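Two-arm cell: unpacking foam inserts

t_maruyama
Posted 4/19/24
Cell is up in the shared shop. Task is lifting cardboard pieces out of a box with a black foam grid insert. Over 151 attempts, 121 clean. Most misses are the jaw catching a divider on the way in. Stock fingers, no force sensing.

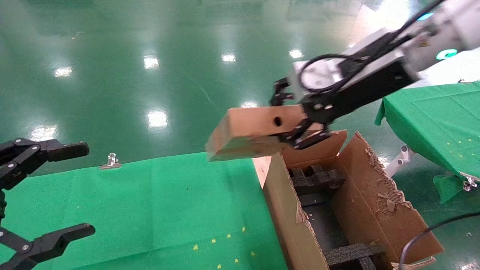
Closing speed is already at the lowest setting. I'm considering thinner fingertips, printed, with a chamfer on the lower one.

viragA
Thin tips will flex. Fix the approach angle first. Come in parallel to the slot, 4 mm higher, then descend.

husholm_nob
Disagree. I ran thin PETG tips for 164 cycles with no measurable flex. Angle won't help if the finger is wider than the gap.

viragA
Under what load? Cardboard weighs nothing.

husholm_nob
So does his.

t_maruyama
Gap is wider than the finger, barely. Will try the angle first, no printing needed.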